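Project Report: A Visit to the Makutance Open Day
Automation in Everyday Settings, second-year module
Last updated: 11/01/2023

1. Why we went

Our project asks how well members of the public can judge what a robot is able to do after watching it for a few minutes. The original plan was a survey. The survey got 3 replies, one of which was from a member of our own group, so we needed something else.

Makutance runs an open day every June, with demonstrations in the morning and a talk in the afternoon. The programme promised household robots at work, an arm from Irkico that sorts parcels, and lunch. We put in for travel money and were given it, less the lunch.

2. Getting in

The open day is popular. The welcome speech gave last year's attendance as 2478 and this year's bookings as 1512, and described this as growth in the quality of engagement. We wrote that down because it was the most confident use of figures we heard all day.

Visitors were put into groups and sent round on a timetable. Our group had the parcel arm first, then the household demonstration, then a long wait by a coat rail.

3. The parcel arm

The Irkico arm picks parcels off a belt, reads the label and puts them in one of several cages. It did this very well. It was also, as a thing to watch, finished after the second parcel. People drifted off while it was still performing perfectly, and several of them went to look at the cages instead.

This matters for our project. We had assumed that visitors would be most impressed by the machine that made the fewest mistakes. On the evidence of the morning, a machine that makes no mistakes is treated as furniture. When we asked people on the way out what the arm could do, they said "sort parcels", which is correct, and they had nothing to add.

4. The household demonstration

The second stop was a room laid out like part of a flat, with a stacked washer-dryer against the wall, a pleated curtain and a mural of a window looking out on green hills. The floor was herringbone. It was a nicer flat than any of us live in, and the view does not depend on the weather.

The humanoid goes by the name of Ryu. The task on the timetable was "tidying a desk", and we had pictured clutter. The work at hand was a yellow bowl. Ryu stood at a white desk with both arms out and its black hands open above the bowl, palm down on the near side, rather like someone warming themselves at a small fire.

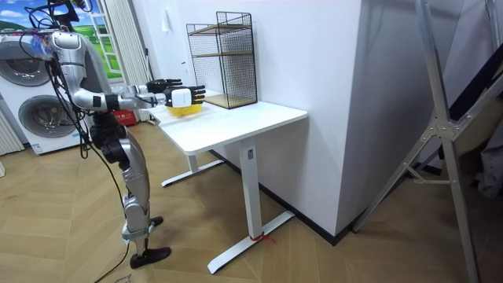
5. What the visitors thought

We spoke to people as they left the room and asked two things: what they had seen the robot do, and what they thought it could do in general. The answers to the second question were much longer than the answers to the first.

Most people had seen it reach for a bowl. From this they concluded that it could lay a table, load a dishwasher, look after an elderly parent and, in one case, drive. A man who had watched the parcel arm with us, and who gave it four words, talked about Ryu all the way to the coat rail. When we pointed out that the parcel arm had done far more work in the same time, he said that was different, that one was a machine.

We think the shape is doing most of this. Two arms and a head seem to come with a set of promises attached, and visitors fill them in without being asked. The room helps too. A person who sees a washer-dryer behind a robot appears to assume that the two have met. Nobody in our group heard the staff say that Ryu could do laundry, but it came up in the answers again and again.

Children were more careful. One asked whether it knew it was a bowl. The guide said that was a very good question and moved the group along.

6. The talk

The afternoon talk was given by a speaker from Purkis, which makes software for planning arm movements. It was the most useful part of the day and the worst attended. The main point was that reaching for an object and getting hold of it are separate problems, and that the hand has to be in a sensible position before the fingers do anything. The speaker told us that the team had logged 493 practice reaches with one cup before they were happy with the approach path. We had been feeling slightly superior about the bowl until then.

7. Problems with our method

We asked our questions in a corridor, next to a queue, and people were hungry. We did not ask the same number of visitors at each stop. We also nodded too much, which probably encouraged the man with the driving theory.

It would have been better to ask people before they went in as well as after. We thought of this on the train home – a good time for thinking and a poor one for collecting data.

8. What we would do next

We would like to show one group a humanoid and another group a plain arm, each doing the same small job, and compare the guesses. The bowl would do nicely. We have also asked Makutance whether we may come back next June, and have been sent a link to the booking page.

3 comments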